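ホーム　論文一覧　データ　研究室について　連絡先

4. 台所でお手本を集める:シミュレーション内での実演収集について

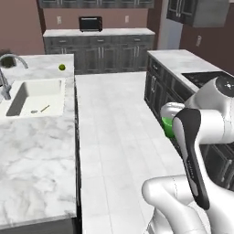
メデジン、2024年8月6日

図3　収集に使っている台所のひとつ。腕が緑のカップをつかんでいる時点の描画。左のアイランドにも小さな緑の果物がひとつ載っている。

4.1 なぜ台所から始めたか

前の節で学習器の中身をひととおり書いたので、ここからはデータの話をします。正直なところ、私がこの一年でいちばん時間を使ったのはこちらです。損失関数をいじっていた時間なんて、それに比べたらかわいいものでした(共著者の Arnulfo Londoño は「かわいくはなかった」と言っていますが)。

やりたいことは単純で、腕が物をつかみ、運び、置くまでのお手本をたくさん用意して、方策 Erkis にまねさせる。それだけです。ただ「たくさん」と「お手本」のどちらも、いざ手をつけるとすぐにあいまいになります。たくさんとはどのくらいなのか。お手本は上手な人のものだけでいいのか、もたついた動きも入れるのか。机の上に積み木を並べた設定では、このあたりをごまかしたままでも結果が出てしまうんですよね。実際、最初の原稿はそうでした。査読者に「この環境では何を学んでも同じに見える」と書かれて、しばらく落ち込みました。

それで台所に移りました。台所は広いです。図3のように、アイランドと右手の作業台のあいだに床があって、奥にも作業台が延びている、という配置だと、腕がどこを向いているかで見えるものがまるで変わります。しかも見た目の似たものがあちこちに出てくる。図3でいえば、つかんでいるカップが緑で、アイランドに載っている丸い果物も緑です。色だけを頼りに「緑のもの」を探す方策は、こういう場面で簡単につまずきます。私たちは初期の Erkis でこれを何度も見ました。カップの指示を受けた腕が、実にためらいなく果物のほうへ向かうんです。見ていて気持ちのいいくらいの間違え方でした!

収集に使う台所は全部で68通りの配置があります。配置というのは、作業台の並び、流しや加熱台の位置、壁と扉の色の組み合わせをひとまとめにしたもので、小物の置き方はここに含めていません。小物は実演ごとに置き直します。環境の描画と物理計算には Zokonov を使いました。研究室で育ててきたもので、手入れが行き届いているとは言いがたいのですが、中身をいじれる人間がすぐ隣の席にいるのは大きかったです。

4.2 誰が、どうやって操作するか

操作者は11人です。学部生が大半で、ロボットを動かした経験がある人もいれば、ゲームのほうが得意という人もいました。私も入っていますし、Londoño も入っています。彼の実演は速くて、見分けがつきます。ほかの人が器の手前でいったん止まるところを、止まらずに入っていくので。

操作には手持ちのコントローラを使い、手首の位置と向き、それから指の開閉を送ります。関節の角度は Zokonov の側で解いています。はじめは関節をじかに動かす方式も試したのですが、慣れるまでが長く、慣れたあとも肘の姿勢が人によってばらばらになるので、早い段階であきらめました。手首だけを送る方式にしてからは、練習もだいぶ短くて済むようになりました。

画面は腕の側に置いた視点の描画を一枚見せるだけです。最初は真上からの視点も並べていたんですよ。そのほうが親切だと思って。ところが記録を見返すと、みんな真上の画面ばかり見て動かしているんです。学習器に渡すのは腕の側の視点だけなので、操作者が別の情報で判断していると、学習器からすれば理由のわからない動きがお手本に混じることになります。たとえば、白い指や手首の陰になって見えないはずの把手に、迷わず指がかかる。あれをまねろと言われても困りますよね。そこで真上の画面は外しました。操作者からは不評で、私も自分で操作するたびに不便だと思います。でも外してよかったです。

陰の問題はもう少し書いておきます。腕が手前にあると、その向こうの作業台はどうしても一部が隠れます。図3でも右手の黒い加熱台は腕に半分ほど、と言い切ると長さを測ったみたいなので、一部が、と書いておきますが、とにかく隠れています。これを減らすために視点を高くする案もありました。試すと隠れ方は減るのですが、今度は奥の作業台にある物が小さくなり、指先の細かい位置合わせが見づらくなる。結局、視点は低めのまま据え置いて、隠れているときは腕を引いて見直す、という動きをお手本の中に入れてもらうことにしました。

この「引いて見直す」動きは、指示書に書いてもなかなか出てきません。人は一度見た物の場所を覚えているので、わざわざ見直さなくても手が届いてしまうんです。そこで、実演を始める前に場面を見せないようにしました。描画が始まるのと同時に操作も始まります。たったこれだけの変更で、見直しの動きがはっきり増えました。

4.3 課題の文と場面の作り方

課題は短い文で渡します。「カップを流しに入れる」「果物を奥の作業台に移す」といった調子です。文の一覧は私と Londoño で書き、あとで操作者にも足してもらいました。操作者が足した文のほうが、だいたいにおいて面白いです。私が書くとどうしても「物体Aを場所Bへ」の形になるのに、学生は「洗い物をまとめておく」なんて書いてきます。まとめておく、とはどこまでのことなのか。これは意見が割れたので、結局こうした文は本論文の評価には使わず、収集だけしてあります。次の論文でやりたいです。

場面の小物は Endetti から取っています。形と質感のついた物体の集まりで、うちで使う前に全部を一度ずつ机に落として、変な跳ね方をしないか確かめました。変な跳ね方をする物は思ったより多く、特に薄い物がだめでした。流しの底に置いた細長い道具が、接触の計算のはずみで流しの縁より高く飛び上がったことがあります。研究室の全員が画面の前に集まって笑ったあと、私がひと晩かけて接触の設定を直しました。

置き方は乱数で決めていますが、完全にでたらめではありません。流しの中、アイランドの上、作業台の上といった区域をあらかじめ決めておき、区域ごとに置いてよい物の種類を指定しています。匙のような物は流しにもよく現れますし、果物はアイランドの上に現れやすい。家らしさを出したかったというのが動機です。ただ、これをやりすぎると学習器が「果物はアイランド」と覚えてしまい、果物を見ないままアイランドに腕を伸ばすようになります。ですから、わざと家らしくない置き方も混ぜました。流しの底に果物があったり、加熱台の脇にカップがあったり。混ぜる割合はいくつか試しましたが、きちんとした比較実験にはなっていないので、数字は載せません。

物のない面を広く残すかどうかも迷ったところです。作業台が小物で埋まっている場面のほうが、難しそうで論文の図としても映えるんです。しかし実際に Erkis がよく失敗したのは、広い面にぽつんと物がひとつある場面のほうでした。手がかりになる隣の物がないので、奥行きの見積もりが外れるのだと思います(思います、としか書けないのは、奥行きだけを取り出して調べる実験がまだ途中だからです)。図3のアイランドの果物なんかは、まさにその苦手な置き方にあたります。そういう場面を意識して残すようにしました。

4.4 つかみ方のばらつき

同じカップでも、人によってつかむ場所が違います。縁をはさむ人、胴を横からはさむ人、上から指を差し入れて内側を使う人。小さいカップだと指に対して余裕がないので、どのつかみ方でも大差ないだろうと私は踏んでいたのですが、見事に外れました。置くときになって差が出るんです。縁をはさむと運ぶのは楽で、流しの底に下ろすときに指が底に当たりにくい。胴をはさんだ場合は姿勢が安定するかわりに、流しの内壁と手首がぶつかりやすくなります。

当初はつかみ方を統一しようとしました。胴を横から、と指示書に書いて、そうでないものはやり直し。これは失敗でした。操作者は律儀に守ってくれるのですが、物が壁ぎわにあるときでも胴を横からつかもうとして、見るからに無理な姿勢になるんですね。しかもそこから学習した Erkis も、同じ無理な姿勢をきれいに再現してくれました。学習はうまくいっているのに、やっていることは変だという、なんとも言えない結果です。

いまは、つかみ方は操作者に任せています。かわりに、つかんだあとで指の開き幅と接触点を自動で記録し、物ごとにつかみ方の分布が見られるようにしました。分布がひと山になっている物については、別の操作者に割り当てを回します。人を替えると山が増えることが多いです。Londoño に回すと、必ずといっていいほど誰とも違う場所に山ができます。速い人には速い人の理屈があるようで、聞いてみると「そこが近かったから」とのことでした。

学習器の側では、第3節で述べたとおり、複数の山を平均してしまわない出力の形を使っています。この節のデータがなければ、あの工夫は要らなかったかもしれません。逆に言うと、つかみ方を統一したデータだけで評価していたときは、平均を取る素朴な方策と Erkis のあいだに差がほとんど見えませんでした。査読者の言ったとおりだったわけで、いまさらですが感謝しています。

4.5 捨てたもの、捨てなかったもの

調子のいい日には、全員合わせて一日に約200本の実演が録れました。調子の悪い日というのもあって、たとえば Zokonov を更新した翌日はたいてい午前中が消えます。更新は週の終わりにしない、収集の途中では絶対にしない、という決まりができたのはだいぶあとになってからでした。

集めた実演は、二段階で見ています。一段目は自動の検査で、腕が物にめり込んでいないか、物が床を突き抜けていないか、記録の途中に抜けがないかを調べます。二段目は人の目です。操作した本人以外の誰かが早送りで再生して、課題の文と合っているかを見ます。これがなかなかつらい作業で、私は音楽をかけながらやりました。早送りでも長いものは長いです。

二段目で外したのは107本でした。理由でいちばん目立ったのは、課題の文と違う物を運んでいるというもの。操作者が色で早合点する例がここにも混じっていて、緑のカップと言われて緑の果物を運んだ実演が本当にありました。人間もやるんだな、と妙に安心したのを覚えています。次に目立ったのは、置いたあとに手を離し忘れたまま終了の合図を送ったもので、これは終了の合図を指の開きと連動させたら、ほぼ出なくなりました。

一方で、途中でつかみそこねて、やり直して成功した実演は残しています。最初は私がせっせと捨てていました。お手本なんだから失敗は入れないほうがいいだろう、と。ところが、そうして作ったデータで学習した Erkis は、一度つかみそこねると、空の指のまま何食わぬ顔で流しまで行き、律儀に指を開いて終わるんです。つかみそこねた状態がデータのどこにもないので、そこからどうするかを知りようがない。ごみ箱から大急ぎで戻しました。バックアップを取っておいてくれた Londoño には昼食を何度かおごっています。

やり直しの入った実演には印をつけてあり、学習のときに重みを変えられます。重みの効き方は第5節の表で示します。先に少しだけ言うと、重くしすぎると今度は、ちゃんとつかめているのに念のため離してつかみ直すという癖がつきます。心配性の腕ができあがるわけです。

4.6 見た目を変えることについて

シミュレーションの利点は、動きをそのままに見た目だけ差し替えられるところです。壁を藤色がかった茶色から別の色にする、大理石の天板を木目にする、扉の濃い灰色を白にする。動きの記録があれば、あとから描画をやり直すだけで済みます。私たちも一本の実演につき何通りかの見た目を作りました。

便利なので、つい調子に乗ります。一時期は色も質感も思いきりばらして、天板が真っ赤、床が縞模様、といった台所まで作っていました。悪くはないのですが、評価で使う落ち着いた色の台所での成績は、ばらす幅をほどほどにしたときと変わらず、描画の時間だけが延びました。いまの設定では、どこかの家にありそうな範囲に収めています。

むしろ効いたのは光でした。石の天板は明るい反射が出ますし、蛇口のような金属は周りを映します。光の当たり方を固定したデータで学習すると、反射の明るい部分を物と取り違えることがあります。光源の位置と強さを変えて描き直したら、この取り違えは目に見えて減りました。白い腕そのものが明るい場面に溶け込む問題もあって、自分の指の位置をどれだけ正しく読めているかは、黒い部分のある指とそうでない指で差が出そうです。ただし指を替えた比較はまだしていません。

ひとつ注意を書いておきます。見た目を差し替えた実演は、本数を数えるときに別の一本とはしていません。差し替えた分まで足し合わせて大きな数字を出している報告もときどき見かけますが、動きは一つきりなので、つかみ方のばらつきという点では増えていないわけです。本論文で本数というときは、すべて人が操作した回数を指します。

4.7 次にやるときに変えたいこと

いちばん変えたいのは割り当ての順番です。今回は台所の配置ごとにまとめて収集したため、操作者が途中で上達すると、あとのほうの配置ばかりに上手な実演が集まってしまいました。配置と熟練度が絡まっていて、どちらの効果なのか切り分けにくい。気づいたのが遅く、配置を混ぜて録れたのは最後の一部だけです。次は初日から混ぜます。

それから、操作者に学習の結果を早く見せたいです。今回は収集がひと区切りついてから見せたのですが、自分の癖が腕に移っているのを見ると、みんな急に身を乗り出してくるんですよ。ある学生は、置く直前に手首を少しひねる癖がそっくり出ていて、自分でも知らなかったと驚いていました。その翌日から彼女のひねりは消えました。消えてよかったのかどうかは、少し議論があります。ひねりのおかげで流しの縁をよけられていた場面もあったからです。

実機での収集は、協力先の Agudelo の調理室を借りて11月に始める予定です。流しの深さがシミュレーションのどの配置とも違うそうで、寸法をもらってから Zokonov に同じものを足すつもりでいます。物体の側も Endetti のままというわけにはいかず、似た大きさのカップを買い集めるところからになります。色は緑も入れます。

次節では、ここで述べたデータを使って Erkis と比較手法を学習した結果を、課題の種類ごとに報告します。

お問い合わせ:研究室の連絡先ページまで　｜　© 2024 著者一同　｜　ページの先頭へ戻る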